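Thread on gown logistics for a 300-person commencement. I run regalia for Flulmont, which means fitting, packing, handing out, collecting and cleaning. Posting my working notes before the May season, mostly for registrars and event staff doing this for the first time.

1/ Sizing. Gowns are sized by height, with a second width for broad shoulders or chest. Ask for height in shoes. Students who give barefoot height end up with a hem two inches too high on the day, and it shows in every stage photo.

2/ Hem target is mid-calf, between the knee and the ankle. Anything below the ankle bone is a trip hazard on stage stairs. If a student falls between two sizes, go down one. A short gown looks slightly off. A long gown puts somebody on the floor in front of the dean.

3/ Collect sizes with a form that has fixed choices. Free text gives you "5'9", "medium", "175" and "same as my roommate". Last year at Pristen I had 153 free-text answers and spent two evenings cleaning them up.

4/ Fields I use: full name as printed on the diploma, student ID, height in shoes, width (regular or wide), head size if known, degree level, hood color code. Eight weeks out the form opens. Four weeks out it closes. Late entries get stock sizes.

5/ Head size matters less than people think. Most caps now have an elastic section at the back and cover a wide range. Keep a few extra large ones aside. Hair volume changes fit more than head circumference does, so students with locs, braids or large natural hair should get a fitting slot before the day.

6/ Bobby pins: four per cap, two front, two back, crossed. Pins in black and in brown. Buy them by the box, put them in a bowl at the robing table, and expect the bowl to come back empty.

7/ Spares. For a class of 300 I pack an extra ten percent in gowns, weighted toward the middle sizes, and a slightly higher share in caps. Tassels get lost more than anything else. I bring 80 spare tassels and have gone home with fewer than 20.

8/ Packing order. Pack by procession group, then alphabetically inside the group. Don't pack by size. Size order is convenient in the warehouse and useless at the counter, where a student gives you a name.

9/ Each bag carries a label with name, ID, group letter, gown size and hood code. Label goes top left, facing out. If the label is inside the bag you will open every bag.

10/ Fabric. Rental gowns are usually polyester, matte finish. It holds a crease from the packing fold for a long time. Hanging overnight takes out most of it. Steam takes out the rest. An iron set too high will leave a shiny patch that never comes out, so we don't allow irons in the robing room at all.

11/ Steamers: one per 100 gowns is enough if the gowns arrived on hangers. If they arrived folded, double it and check the circuit. Two steamers on one wall outlet in an old gym will trip the breaker. Wayne Girard found this out for us at 7 a.m. in a building where the panel was locked.

12/ Hoods. The part most people get wrong. The velvet edge shows the field of study, the satin lining shows the school. Velvet faces out at the neck, lining turned out at the back. A hood worn inside out looks nearly right from the front and completely wrong from behind.

13/ Hood loop goes over a shirt button or gets pinned to the gown zipper. Without an anchor the hood slides back and presses on the throat. Students in a dress with no buttons need a small safety pin. Have these ready, sorted, open side down.

14/ If hoods are placed on stage, the faculty member needs a rehearsal. Ten minutes, two volunteers, one cap on and one cap off. Shorter hooders should have the student on a lower step. Ask for a step in the stage order, not the morning of.
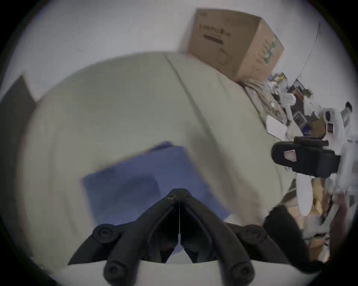

15/ How early should the robing room open?
Ninety minutes before lineup for a class of 300, two hours if hoods are being put on there.

16/ Throughput, for planning. One trained person can hand out a bag, check the name and point to the mirrors in 40 seconds. Fitting a hood takes closer to two minutes. Keep the two jobs at separate tables or the fast line will stand behind the slow one.

17/ Counter layout: split by group letter, signs overhead at seven feet. Signs taped to the front of a table disappear behind the first row of people. Print the letters as large as the paper allows, black on white.

18/ Mirrors. Full length, at least three, placed past the counters and away from the door. A mirror near the door stops the whole line.

19/ Tassel side. Undergraduates usually start on the right and move to the left when degrees are conferred. Graduate students often wear it on the left throughout. Schools vary. Get it in writing from the registrar and put it on the sign in the robing room, or you will answer the question all morning.

20/ Decorated caps: check the policy if the caps are rented. Glue does not come off a rental board. Our fix is a removable cover cut to the size of the cap top, attached with four clips. The student decorates the cover and keeps it.

21/ Honor cords and stoles come from the school and not from us. Still, plan for them. Order of layers: gown, hood, stole, cords. Cords over a hood should be pinned at the shoulder seam or they slide off one side during the walk.

22/ Software. We moved from spreadsheets to Saltus for the size lists. It exports the labels in procession order and flags duplicate IDs. It does not handle a name change after the export, so those go on paper, in red, taped to the lid of the box for that group.

23/ Name changes are the most common late edit. Next is a student moving from one ceremony to another. Freeze the list 48 hours out and run everything after that as an exception at one desk, with one person who has the authority to decide. Ours is Lucyna Dudek. She has a folding table, a printer and the spare stock.

24/ Photo station and regalia affect each other. The photographer should get students after robing and before lineup. After the ceremony, caps have been thrown and hoods have moved. If the school wants portraits with the diploma cover in hand, ask for blank covers at the station.

25/ One person at the photo station does nothing but straighten. Cap level, one finger above the eyebrows. Zipper closed to the top. Hood centered. Tassel on the correct side. Phones out of hands. It takes ten seconds per student and saves the retouching.

26/ Shoes are not our department, but send the advice anyway – grass eats thin heels, and metal ramps are slick in the rain. Put it in the email with the pickup time.

27/ Heat. A full gown over a suit in an outdoor ceremony is hard on people. Tell students to wear something light underneath. Put water at the lineup point, where they will be standing longest.

28/ Accessibility. Wheelchair users may want a shorter gown so the fabric stays clear of the wheels. Ask on the form, in a separate optional field. For service dogs, leave space at the end of the row and give the hooder a heads-up.

29/ Returns. This is where the money goes. Stock gets lost in the 40 minutes after the ceremony, when families leave straight from the lawn. Put return racks at every exit people will use, including the one to the parking lot, and staff them before the recessional begins.

30/ Scan on return, not later in the warehouse. Scan gown and hood separately. At Pîrvu Hall we scanned only the gowns one season and came up 11 hoods short with no way to tell which students had them.

31/ Reminder messages: one the evening of the ceremony, one three days later, and a fee notice after ten days. The first message recovers most of what is out. Include a return address and the words "no charge if returned by" with the deadline.

32/ Cleaning. Check pockets and sleeves first. Bell sleeves on master's gowns collect programs, keys, pins and, one time, a sandwich. Treat makeup on the collar before the wash. Makeup that has been through a hot dryer stays.

33/ Dry fully on hangers before bagging. A gown that goes into plastic damp will smell by the following week, and the smell moves to its neighbors.

34/ Hoods are spot cleaned only. Velvet does not recover from a machine. Store them flat or over a wide hanger with the velvet up, no more than ten to a stack.

35/ Retire a gown when the yoke pleats stop holding, when the zipper catches twice in one season, or when the black has gone brown under daylight. Check color outdoors. Warehouse lighting hides it.

36/ Timeline in short. Eight weeks: form opens. Four weeks: form closes, order placed. Two weeks: stock arrives, labels printed. One week: bags packed and checked against the list. Two days: list frozen. Day before: racks up, mirrors in, steamers tested on the real outlets.

37/ Replies are open for sizing and hood questions. For hood colors, send the degree name exactly as it appears on the diploma – "Bachelor of Science in Education" and "Bachelor of Science" can take different velvet depending on the school, and I need the wording to look it up.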